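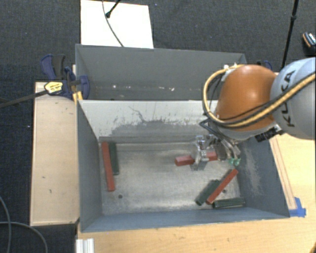
Grey bin with red and green blocks in it, showing the marks on the floor and walls

Getting scuffs and dusty streaks off the inside of a grey bin

Asked 12/4/16 in Cleaning and Storage
Viewed 267 times

I have an open-topped bin with sloping sides that sits on a light wooden table and holds blocks, red ones and dark green ones. The blocks get dropped in and lifted out all day and the inside has got into a state. The floor is speckled and scuffed all over and there is a small dark spot towards the lower left. The back wall is the worst. It is nearly white at the top and then goes to grey smudges and dark mottling lower down. The right-hand wall is a dark slate colour and has whitish streaks on it that look like dust, but they come back a day after I wipe them.

What I have tried so far:

Warm water and washing-up liquid on a sponge. Took off some of the smudges, did nothing to the scuffs.

A dry microfibre cloth on the streaks. They went, then came back.

I don't want to use anything rough because the left and lower walls are a matt blue-grey and I think it's paint. I did a patch on the outside with a cream cleaner in January and it came up shiny, and it still is.

I can't say for certain what the bin is made of as it came second hand without a label. Is there a way of getting the floor clean, and is it worth putting a liner in afterwards? The blocks need to lie flat on the bottom.

Answer 1
Marked as helpful by 31 people

Work out first which marks are sitting on the surface and which are in it. Take the blocks out, vacuum the bin with the brush head, then rub one scuff with a damp white cloth and a bit of bicarbonate of soda mixed to a paste. Rub lightly. If colour from a block comes off on the cloth, it is a transfer mark and the rest will shift the same way. If the cloth comes up blue-grey or grey you are taking the paint off, so stop.

For the dark spot try surgical spirit on a cotton bud, but test it somewhere out of sight first. It softens some paints.

The streaks coming back sounds like one of two things. Either there is washing-up liquid left on the wall and it dries white, or the blocks are shedding dust and it settles on that side. Go over the wall with plain water and a second cloth, dry it properly, and leave the blocks out overnight. If it is clean in the morning, the dust is coming from the blocks. Wipe those as well, one at a time with a barely damp cloth. Don't soak them unless you know what they are made of.

Matt paint that has gone shiny will not go back. You have polished it. The only fix is another coat of matt over the whole panel. If you do repaint, clean with sugar soap, rinse, let it dry for a full day and sand very lightly. Kevwood do a matt grey that I used on a toy box and it has held up, although it needed 2 coats and smelt for most of a week.

On the liner: yes, but cut it to the floor only. I tried running felt up the sides of a sloped box and it slid down and bunched in the corners, and then nothing would lie flat. Thin rubber matting is better. Make a paper template of the floor, cut the mat slightly small, and don't glue it, so that you can lift it out and wash it.

Answer 2
Marked as helpful by 2 people

Melamine sponge. Wivetti ones are fine and so are the cheap ones.

Comment on answer 2
Careful with these on matt paint. They are a very fine abrasive and will leave a shiny patch the same as the cream cleaner did. Fine on bare plastic.

Answer 3

We had a similar tub in the Prellton playroom and gave up cleaning the bottom. It is going to get marked again by the end of the week if hard blocks are going in and out of it. I wipe it out when I think of it and leave the scuffs. The dust I would sort out though, it gets on everything.

Comment from the person who asked
The paste worked on most of the back wall, thank you. The mottling low down is fainter but still there. The dark spot has not moved. I rinsed the slate side with plain water and will see how it looks tomorrow. Going to measure up for a mat.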